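About Kitier

Kitier is a phone accessory and repair shop on the ground floor of the Clesia arcade. We opened with one counter and 14 models of case. The stockroom now holds 924 different items, most of them cases, with chargers, cables and screen protectors making up the rest.

The shop was started by Hemi Ruddock, who had spent five years fixing screens at a market stall. Many of the phones that came in had been dropped in a case that didn't fit, or in no case at all. Selling cases seemed like a sensible thing to add.

We carry plain cases and printed ones. The printed designs change through the year, and we buy them in small runs. If you see one you like, we can hold it for you until closing time the following day.
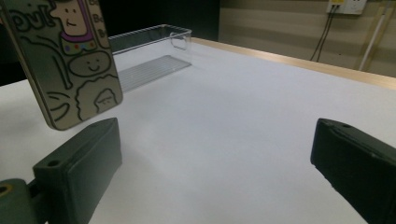 Mariel wrote to us in June to say that her daughter took longer to pick a case than she did to pick the phone, and that the staff let her try on every design in her size without rushing her. She asked if we could keep the older prints in stock a bit longer. We have started doing that with the ones people ask for by name.

Our repair bench is at the back of the shop. We replace screens, batteries and charging ports. Most battery jobs are finished the same day if you bring the phone in before 11 a.m. Screens can take longer when we have to order the part from Retex, our main supplier.

All repairs come with a 14-day check. Bring the phone back within that time and we will look it over at no charge.

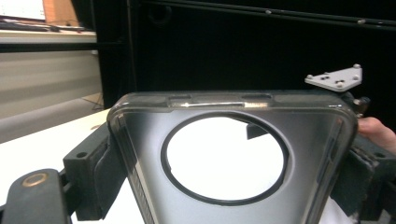 Cases can be returned too, as long as they are clean and you have the receipt. If the fit is wrong, we would prefer to swap it for the right size, and there is no fee for that.

We also have a second, smaller counter at Seol station. It sells cases and cables only, so please bring repairs to the main shop. The station counter stays open until 8 p.m. on Thursday and closes at 6 p.m. on other weekdays.

For questions about stock, call or stop by.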